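Jan 7, 2022, notebook, open day at Cornotby

Writing this up the same evening while I can still read my own scribbles. Anyone who wants the handouts, they're in the tray by the printer (I took extras, sorry trees).

So, Cornotby finally opened the doors of their manipulation lab and Uriel Cisternas got us on the list, which I owe him a coffee for. The drive was longer than the map promised and I missed the welcome talk completely. Uriel had saved me a spot near the front, and I got a name tag with my name spelled wrong, and then we went straight through to the two-arm setup, which was the thing I came for anyway!

The demo is a board task. White board on a dark table with a bumpy mat, blue parts, and two white arms with silver multi-fingered hands. Black cloth hung behind everything. I want that cloth. We've been fighting our window glare since July and I keep pricing out fancy blinds, when a few yards of black fabric would probably do it. Put that on the shopping list.
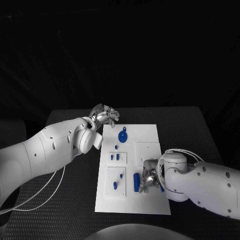
I asked the operator how they pick which arm goes for which part, and she said the first version let the planner choose freely and the arms spent half their lives politely waiting for each other. Now each side has its own zone and there's a shared strip in the middle where only one hand is allowed at a time. Simple traffic rule. We do something like that with the two carts but with a lot more code, and I'd like to sit down with Plikow's people and see if we can strip ours back. (Plikow did the integration work for Cornotby too, I had no idea. Small world.)

Other stuff from the Q&A, in the order I wrote it down:

- They reset the board by hand between runs. Someone asked if the robot does its own reset and got a very firm "not yet."
- Small parts are harder than big ones, no surprise, but she said the worst ones are the small parts that sit close to something else. The fingers need somewhere to go.
- The run log is called Terketness, after a typo in somebody's config file. It stuck. It saves joint data and pictures together with one clock, and I am so jealous of the one clock.
- The mat is there to keep the board from creeping. They tried clamps first and kept bumping them.
- Speed was capped at 70 percent for visitors.

The mat thing is worth stealing right away. Our fixture plate walks every time the left side leans on it and we've been blaming calibration. I had a long chat with Uriel about this on the way to the snack table and he's convinced it's both, the plate AND the calibration, and he's annoyingly often right. Easy enough to test: put something grippy under it, leave everything else alone, and run the usual pick sequence 4 times before touching a single offset.

Cable routing, mixed feelings. They let the white cables hang in big loops under the left arm, down onto the table. It gives the wrist plenty of slack and I get why they do it, but I kept watching those loops and feeling itchy. Ours are tied in tight and we've replaced two of them at the wrist, so maybe I should be less smug. Somewhere between their way and ours there's a good answer. I asked if they'd ever snagged one and the operator said "define snagged" and moved on to the next question, ha.
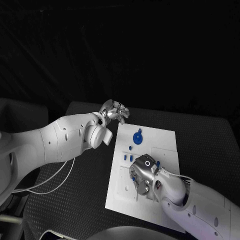
Then Khunthong's booth in the hallway, which was a lot smaller but I liked it. They make little 3D-printed practice parts, pegs and knobs and things, and they'll do custom sizes if you send a drawing. I picked up their price sheet. My thought is to order one set at our real sizes and one set slightly loose, so new folks can learn on the forgiving ones first. Lead time is three weeks, she said, longer if we want a special color. I don't care about color, except that it should stand out from the plate! Our gray parts on a gray plate were a terrible idea and that one was mine, I'll own it.

Went back for a second look at the arms before we left and it was much quieter, most people had gone to lunch. Got to stand there without elbows in my ribs. What I noticed the second time was how much thought had gone into approach height. I wrote "hover then commit??" in the margin and underlined it, and I think I meant that we should add a pause point over the part instead of one long swoop in. Uriel, if you're reading this and I've got it wrong, fix it in pen.

To do, me unless marked:

- price black fabric, enough for the back wall and one side
- grippy mat under the fixture plate, then the test above
- ask Plikow about the shared zone rule
- drawing to Khunthong (Uriel has the latest file)
- look at wrist cable slack, maybe try one loose loop on the left arm only
- email Cornotby to say thanks and ask if they'd share the Terketness file layout

Receipts for parking and gas are in the envelope at the back of this book.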